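How Does a Robot Learn to Pick Up a Scoop?

Robots don't know how to hold things when they are first switched on. Someone has to show them, many times over. Each time is called an example.

At the Cisero workshop, a robot named Moto is learning to use kitchen tools. A person named Kaj Brøndum steers Moto's arm with a set of hand controls. When Kaj closes his hand, the robot's two fingers close too. While he works, a computer saves what the camera sees and how the arm moves. One try, from start to finish, makes one example.

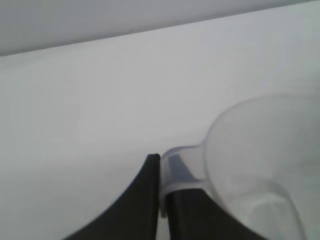

Moto's two black fingers holding a plastic scoop by the handle.

A see-through scoop is a tricky thing to learn about. Light passes through the plastic, so its edges can be hard for a camera to find. Moto needs to practice with it in lots of different spots — near, far, turned left, turned right.

Kaj records 400 examples for each tool. There are 14 tools on his list. He keeps some of the tries that go wrong, too, and labels them as misses.

Next, a computer program studies the examples and looks for patterns. Where were the fingers just before they closed? Which way was the handle pointing? Then Moto gets a turn without Kaj at the controls. If it keeps missing the handle, Kaj goes back and records more examples.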